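Black shirts drying stiff and lopsided on indoor rack -- hangers or flat?

Asked by Elspeth Forsyth, 12th October
448 views

We moved to an apartment with no dryer and I use a folding metal rack on the tile floor. My dark T-shirts come out with one side longer than the other and a crease across the chest where the bar was. Should I be using hangers? The rack takes up half the room as it is.

3 answers

Callum MacRitchie
Yes, hangers. Shake the shirt hard first, put it on the hanger, then pull the side seams and the hem down evenly. Hook it on the front bar and leave a gap before the next one. Plastic is fine. Wire can leave rust marks. Heavy sweaters should still go flat.

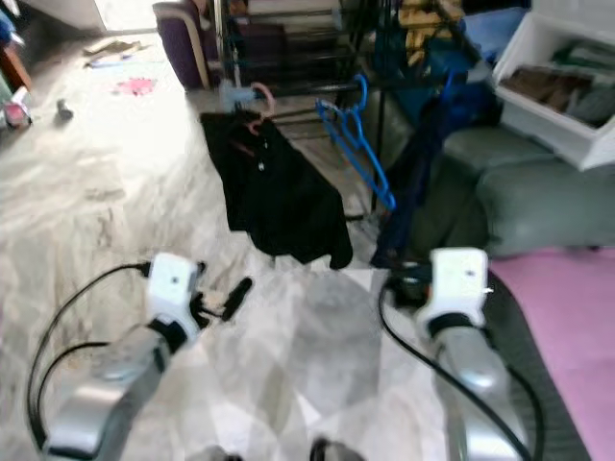
Black top on a pink hanger at the front of the rack, blue one next to it still free.

If the hem slopes, the shoulders are off center. Fix it while it's wet -- ironing won't help much later.

Pascual
I just use the shower rod

Tendalance
Agree with the first answer. Also use less detergent, that was my stiffness problem. 5 shirts per bar is my limit.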